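The tray thing

Posted 6/17/19

I have read one too many articles telling me to serve things on a tray. Morning juice, on a tray. Sachets, on a tray. A napkin folded into a long strip like you're at a conference in a hotel with a fountain in the lobby. The claim, and I'm paraphrasing a decorating newsletter my sister keeps forwarding, is that a tray "gathers the moment". I don't know what that means and I doubt the writer does either.

Seija Partanen, who I used to share a flat with in Clollbridge, is a believer. She has a tray for breakfast, a tray for remotes and a tray for the other trays, as far as I can tell. She told me to try it for 21 days before being rude about it. I lasted six, which I think is plenty of time to get to know a tray.

So, some notes. A cup on a saucer on a tray on a table is three layers of stuff between your drink and the furniture. Our table is dark brown and shows every smudge, so I can see the argument for one layer. Two at a stretch. The saucer does nothing for juice except give you something else to wash.

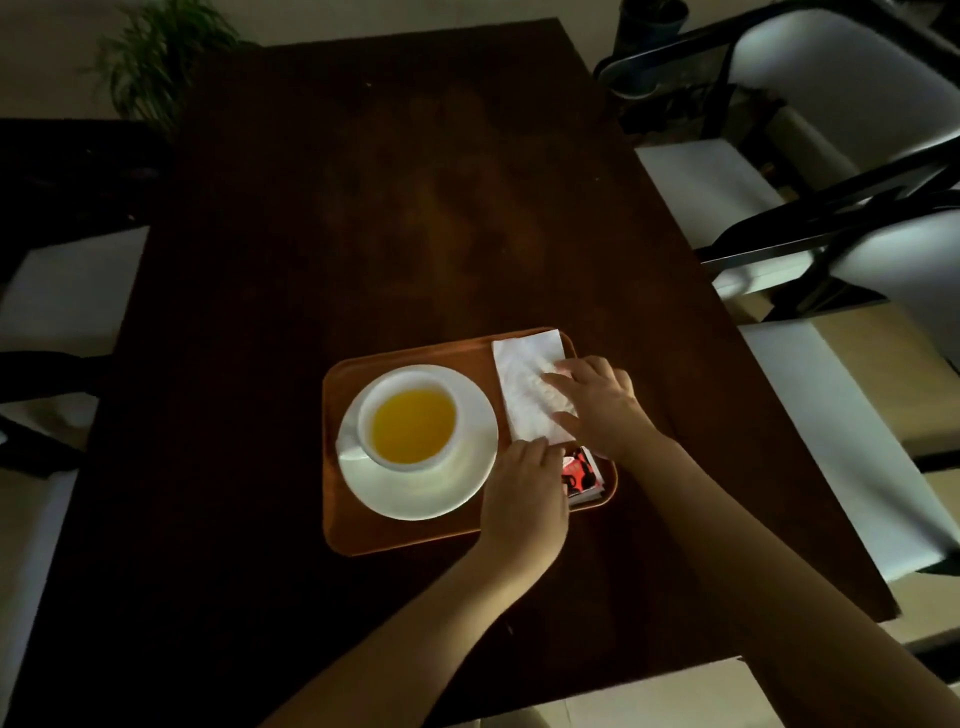

The napkin is where I really lose patience. It's paper. It will be scrunched up in a ball before the toast is finished, and yet you're meant to line it up with the rim and press the creases flat with your fingers, and then tuck the little packets under the end so they don't slide about. I timed myself out of spite one morning and it came to 54 seconds. For a napkin! Savvas walked past, asked who was coming over, and looked a bit let down when I said no one.

In fairness, the orangey-brown colour looks good against the dark wood, and the raised rim does catch a spill. I'll also admit that carrying everything back to the sink in one trip is handy. But a baking sheet does that too, and I already own one of those.

What I won't accept is that it made breakfast calmer. The juice tasted like juice. I was still late on the Thursday.

Seija says I was doing it in the wrong spirit and should have another go in December, when there are guests to impress. Maybe. The tray is on top of the fridge until then, with the mail in it.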